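**Subject:** Re: [relero-users] Bringing the base up in sim before touching the real one
**To:** relero-users

Koen Van Dijk wrote:

> Our Relero is back on its wheels after the gearbox swap and I'd like to run the new settings in simulation before I let it loose in the building. Last time I skipped that step and it clipped a door on the way through, which cost me an afternoon and a bumper.
>
> Three things I'm stuck on. The simulated base creeps sideways when it should be standing still. The arm buzzes whenever it touches a door handle. And I can't decide how much furniture to put in the scene. I have a bare room with one door right now, and it drives through that perfectly every time, which makes me suspicious.
>
> We're on the Gasser drive board with the stock Prideo scene files. How is everyone else set up?
>
> Koen

Hi Koen, hi all,

Great timing! I spent most of December on exactly this for our unit at Fustmont, and I've been itching to write it up. Ours is the same base with the same Gasser board, so most of it should carry straight over.

Creep first. I had it too, and I chased friction values for far too long. In our case the wheel collision shapes were set a hair too low in the robot file, so the base spawned already pushed into the floor and the solver kept shoving it out again. Raise the spawn height by 5 mm, let it drop, and watch the contact forces settle before you send any command. If the four wheels don't end up carrying similar loads, look at the mass and center of gravity next. After a gearbox swap I'd weigh the real thing again anyway. Ours had gained more than I expected from the new housings, and the old number was still sitting in the file.

While you're in there, check that the wheel radius in the sim matches what the Gasser board thinks it is. They live in two different files and nothing compares them for you. Mine disagreed, and the odometry was off by a bit in every run. I blamed the floor for a whole day.

The buzz on the handle is a fun one. The stock arm gains are way too stiff for a contact like that if you leave the physics step at the default. I run physics at 2000 steps per second now, dropped the wrist gains until the arm felt lazy, then crept back up until it could hold its own weight without sagging. Do the wrist before the elbow. I did it the other way around and had to start over, because every change at the wrist upset what I'd just tuned. Also look at how the lever itself is modeled! In the stock files it has a spring but no damping at all, so it rings like a tuning fork when you let go. Put a little damping on that joint and half the noise goes away before you touch the arm.

On furniture, yes, please put some in. A bare room hides so much. I moved to a furnished apartment scene, and that's where the useful failures started showing up. Door with levers on both sides, different flooring in the next room, chair and table legs, a few things left lying on the floor. It takes longer to load but it's so much more interesting to test in. 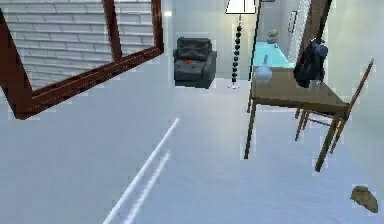 Living room first, then the door:

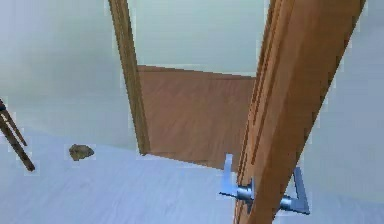 The small stuff on the floor turned out to matter most for the base settings. Our obstacle layer was ignoring anything below a certain height, and I'd never have noticed with only walls and a table to steer around. I lowered the cutoff until low objects registered, then had to raise it slightly again when the robot started treating the change of floor at a doorway as something to avoid. There's a sweet spot and you can find it in an evening. Chair legs are the other good test. Thin, dark, and awfully easy for a depth sensor to lose.

For doors, I now run the base past the opening at an angle as well as straight on. Straight on is easy. Coming in crooked is where the bumper margin counts, and it sounds like that's how yours got hurt. Our margin was measured from the old bumper, by the way. If you've fitted a new one, measure it!

My routine after any repair now goes like this:

1. Weigh the base, update mass and center of gravity.
2. Compare wheel radius in both files.
3. Drop test in sim, base standing still, no commands.
4. Wrist gains, then elbow, then the handle contact.
5. Batch run in the furnished scene.
6. Real robot at low speed, hand on the stop button.

For the batch I do 4000 short runs overnight with random start poses. You don't need that many to catch the big mistakes, but the rare ones are so satisfying to find. My last batch had 11 failures, and most of them were the same thing, the elbow brushing the edge of an open door while the base was turning. One tuck pose in the startup script fixed it. I've kept the start poses from those failures and I replay them whenever a setting changes.

One thing I haven't sorted out is the backlash. The real gearbox has a little play when it's new and a different amount once it's run in, and I'm just using a fixed value for both. It's good enough for driving but I don't trust it for fine arm work off the base. If anybody on the list has measured theirs before and after break-in, I would love to see the numbers.

Koen, send me your robot file if you like and I'll run it through my scene tonight. I'd start with the spawn height, it's a one-line change. And let us know which gearbox you went with, ours is getting louder and I suspect we're next.

Cheers from Fustmont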